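The first thing the woman behind the Uldale wants to do is hand it over. "Everyone asks me for the spec sheet," she says, "and I keep telling them, squeeze it first!" So we squeeze it, for the better part of a cup of coffee, in the back half of the workshop she shares with a bicycle repair business in Nornville.

The Uldale is a hand-held gripper kit. You hold it, you pick things up with it, and the recordings from those pickups go toward teaching a robot arm to do the same. The company behind it, Drustilano, started out making jigs for a furniture maker, and she was the one drilling them. She came to grippers by accident, she says, after a customer asked for a clamp that could hold a peach.

"We bruised a lot of peaches," she says. "January was peaches and nothing else. I still can't eat them."

Our own kit had been out on loan for a month by the time we talked, passed between two apartments and one very patient parents' house, and I came with a list of complaints. It was a short list. The strap that comes in the box is too long for small hands, and the printed guide has the steps for zeroing the fingers on the back page, where I found them on day three. She wrote both down. Then she wanted to know what we had been using it on, and was delighted to hear that it was mostly ordinary household stuff, in ordinary rooms.

"That's what I want people to do with it!" she says. "A bench with a gray mat and one wooden block on it, fine, you'll get nice clean data and a robot that is very good at wooden blocks. Go use it in a bedroom. Go use it where there's a bookshelf and bedding and somebody else's hand in the way."

Soft things are her favorite subject. A plush toy, she explains, is harder than a mug, because it changes shape the moment you close on it and the fluff hides where the solid part begins. The fingers are linked so that the jaws come in from both sides, and the rubber tips are there to hold on without much force. She spent a whole winter on the tips alone and went through 60 versions of the rubber mix, most of them, in her words, "either a pencil eraser or a slug."

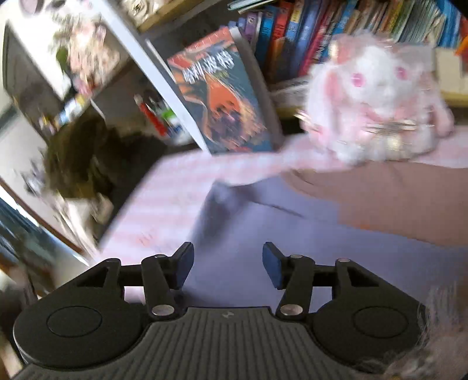 Ostrowski was less sure about plush when we spoke later by phone, saying that fur sheds onto the rubber and that after a long afternoon of soft toys the grip starts to slip unless you stop and wipe the tips down. The kit did well otherwise, in that telling, and handing an object from a person to the gripper was the part that felt most natural.

I took the point about the fluff back to her, and she laughed. "Yes! Wipe them. A damp cloth, no alcohol, let them dry. We should put it on the front page of the guide, next to the zeroing." A spare pair of tips now goes in every box, and changing them takes one small screwdriver and 2 minutes. I timed myself at rather more than that, but I had dropped a screw.

How many pickups does it take before a robot learns anything? She is careful here. Her own test set for soft objects has 200 recordings in it, of which she threw out three for bad lighting, "so 197, if you want to be strict, and I do." She says that is enough to see whether a task is worth carrying on with, and she won't go further than that. What she will say is that variety pays. Move the toy, change the sheet, swap who is holding it, do it again at eight in the evening with the lamp on.

The next version will have a shorter strap and a quieter hinge. She already has the hinge on her desk, and she opened and closed it next to my ear so I could hear the difference. I could, just.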